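The Case for Letting the Phone Ring

My aunt Imke Wendt doesn't text. She owns a phone that can do it, and she knows how, because I sat at her kitchen table one March and showed her. She just won't. If she wants to tell you something she calls you, and if you don't pick up she calls again after supper, and you'd better pick up then.

For years I thought this was the most annoying habit a person could have. I've come around (all the way around, my sister would say) and now I want everybody to do it.

Let me back up. I used to keep my phone on silent all day and night. A ringing phone made my shoulders go up. If a name popped up on the screen I'd watch it until it quit, wait a minute so it looked natural, and then type "hey sorry, what's up?" I did this to my own mother. I did this to Hugo Masson, who was my roommate for 7 months and has seen me cry over a parking ticket. What did I think he was going to say to me?

Then last winter I tried to plan a birthday dinner for Margaux Gilbert in a group text. There were six of us. I went back and looked, and that thread ran to 161 messages before we had a restaurant. One person wanted Bisiretti, the pasta place by the bus station, and another had gone off Bisiretti after a bad clam. Two people answered a question that had been asked the day before. Somebody put a thumbs up on something and we spent a whole evening wondering which thing. In the end I got fed up and called Fabrice Coste, he called the other three, and the table was booked before my laundry was done!

That's when I started to think my aunt might be on to something.

A phone call has an end, for one thing. You say okay, you say bye, you say bye again, and it's over. Texts never end. They lie there half finished, and you carry a little pile of them around with you, feeling bad about the ones from last month. I had 69 unanswered when I finally sat down to clear them out, and a good half were from people I love. Most of them asked something I could have answered out loud in less time than it takes to find my glasses.

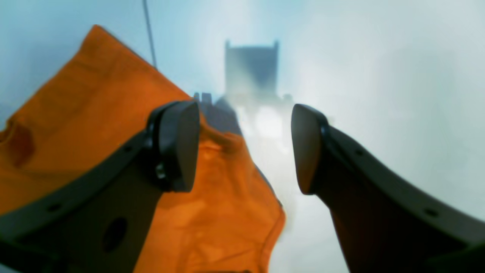 And you can hear people. I know that sounds like something off a greeting card, but I mean it in the plainest way. When Margaux types "fine" I have no idea what I've got. When she says "fine" I know right away if she's eating, if she's mad, if she's had bad news from work and doesn't want to get into it until I ask twice. I've known her since we were both 22 and I still can't read her in print. Her texts all sound like a dentist's office confirming my appointment.

Now, my friend Solène Hervieu thinks I'm dead wrong about all this, and she's smarter than me, so she should get her say. Solène works nights. She says a call is a demand, that it walks into your house with its boots on and wants you to drop what you're doing. A text waits on the porch. She also points out that plenty of people find talking on the phone truly hard, and that I was one of them until about five minutes ago, and where do I get off?

Fair enough. I don't call Solène before four in the afternoon, and I don't call anyone with a new baby. I'm also not going to phone you to pass along an address. Addresses should be written down. So should grocery lists, and the name of the guy who fixes gutters.

But most of what we send each other isn't addresses. It's "how did it go" and "are you still upset" and "guess who I ran into at the Villalobos yard sale." Who wants to type out a yard sale story? I tried once and gave up when I got to the part with the canoe. You need the voices. You need the other person going "no!" in the right spots.

So I've made myself a few rules. The ringer stays on until nine. If I've typed more than a couple of lines, I erase it and call. If I miss somebody, I call back the same day, even when I'm tired, and I don't open with an apology that's longer than the news.

It was awkward to begin with. People pick up sounding scared. "What happened?" they say, and I have to tell them nothing happened, I'm walking home and I wanted to know how the interview went. Hugo asked me flat out who had died. He's used to it now, and last week he called me first, to complain about his landlord for 33 minutes while I scrubbed the stove.

My aunt, when I told her I was writing this, said she didn't see what there was to write about. Then she said her soup was boiling over and hung up.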